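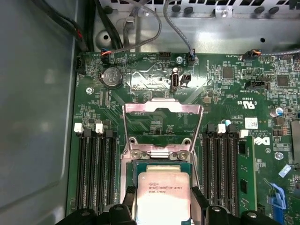

Lesezeit: 2 Minuten

Zur Aufbewahrung von Rechnungen und Garantieunterlagen im privaten Haushalt

Im Zuge der Neuordnung meiner Unterlagen habe ich die Ablage sämtlicher Kaufbelege überprüft. Der Bestand umfasste 183 Schriftstücke, von denen ein erheblicher Teil keinem vorhandenen Gerät mehr zugeordnet werden konnte. Besonders die Belege der Firma Gandberg waren auf Thermopapier ausgegeben und kaum noch lesbar.

Künftig gilt folgende Regelung. Belege über Elektrogeräte und Rechentechnik werden am Tag des Kaufs kopiert und gemeinsam mit der Kopie abgelegt. Handwerkerrechnungen verbleiben in einem gesonderten Ordner, desgleichen der Schriftverkehr mit der Hausverwaltung Werach. Für Möbel und größere Anschaffungen ist eine Frist von 10 Jahren vorgesehen, für Kleingeräte eine solche von zwei Jahren ab Kaufdatum.

Frau Ileana Jitaru hat mich dankenswerterweise darauf hingewiesen, dass die Seriennummer handschriftlich auf dem Beleg vermerkt werden sollte. Bei der Reklamation eines Wasserkochers der Marke Godoy hatte das Fehlen dieser Angabe zu einer Verzögerung von sieben Wochen geführt.

Offen ist derzeit die Behandlung von Rechnungen, die ausschließlich elektronisch zugestellt werden. Ich drucke sie vorläufig aus. Die Durchsicht der Versicherungsunterlagen ist für August vorgesehen.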